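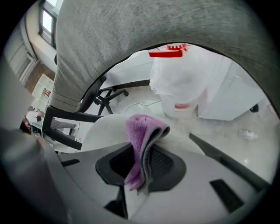

What does Ellholm do? We clean and look after office chairs and other workplace seating, on site, for small and midsize companies in and near Utville.

About Ellholm

Ellholm was started by Elsie Bolger and Kwame Acheampong, who had both worked in furniture sales at Lauritsen and kept hearing from customers whose chairs looked worn out long before they were. There are now seven of us. Last year we serviced 2,991 chairs.

A standard visit covers backrests, armrests, mesh, seats and bases. Hard plastic is wiped with a microfiber cloth and a mild cleaner. Mesh is vacuumed first, then wiped. Hair and thread come out of the casters, and loose bolts are tightened – you would be surprised how many there are. Fabric seats need three hours to dry, so most clients book us for late afternoon.

We do not reupholster. If a chair needs new fabric or foam we pass it to Flostilier, and they bill you separately.

Nusrat Mridha handles bookings and quotes. Elis Prydderch runs the workshop, where we keep spare casters, arm pads and gas lifts for the more common models. The workshop is closed for stocktaking the first week of October – site visits go ahead as usual.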